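Why Doesn't Stainless Steel Rust?

By Parvathi Rajan
Dec 15, 2018

Print this page | E-mail this page

Leave an iron nail outside in the rain and in a few days it will have orange spots on it. Leave it long enough and it will crumble. A spoon from your kitchen gets wet every day, sometimes for years, and it stays shiny. Both are made mostly of iron. The difference is in what has been mixed in.

Rust forms when iron meets water and oxygen. Oxygen is a gas in the air around you. The iron joins up with the oxygen and the water and becomes a new, flaky, reddish-brown material. The flakes fall off, fresh iron shows underneath, and that rusts too.

Steel is iron with a little carbon added. Carbon makes it harder and stronger, but plain steel still rusts. To make stainless steel, a third ingredient goes in, a metal called chromium (say KROH-mee-um). At least 10 percent of the mix has to be chromium, or the steel will not be stainless. 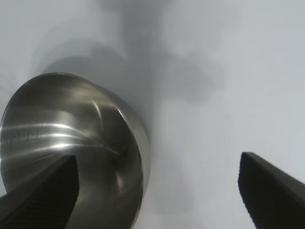
Chromium joins up with oxygen even faster than iron does. When it does this it makes a very thin, very tight skin over the metal. The skin is so thin that light goes right through it, so all you see is the shiny metal. Water and air can't get past it to reach the iron.

What happens if you scratch it? The scratch cuts through the skin, but there is more chromium underneath. It meets the oxygen in the air and a new skin forms by itself. Paint can't do that. If you scratch a painted steel gate, the scratch stays open and rust can start there.

Many kitchen things have another metal in them too, called nickel. Nickel makes the steel easier to bend and press into shapes without cracking. A bowl starts out as a flat round sheet. A machine pushes the sheet down into a mold, and then the edge is rolled over so it isn't sharp.

In August I visited a small factory in Dodden where they press pans and bowls. It was very loud and I had to wear ear covers. The old metal scraps go in a big bin and are sent away to be melted and used again. Steel can be melted and reused many times. 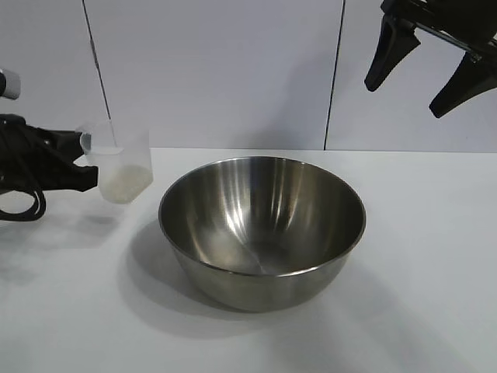
Can stainless steel ever rust?
It can, if something damages the skin and keeps it from growing back. Salt is the usual cause. Salty water left sitting in a pot for a long time can make tiny holes called pits. Washing and drying the pot helps prevent this.

You can try a test at home. Put a plain iron nail and a stainless steel spoon in a jar of water with a spoonful of salt, and leave it on a windowsill. Ask a grown-up first, and use an old spoon. Look at it again after 2 days and write down what you see.

Print this page | E-mail this page

Comments

Kavitha Achari: We did the nail test with my class in Preltitz. One nail did nothing at all and the kids wanted to know why. Was it coated?

Parvathi Rajan: It may have been a galvanized nail. Those are covered in zinc. Look for ones marked plain or bright.

sam age 10: my spoon has a brown spot but it came off when i rubbed it

Pisharody: Are the magnets on my fridge door supposed to stick? The front is stainless and they fall off.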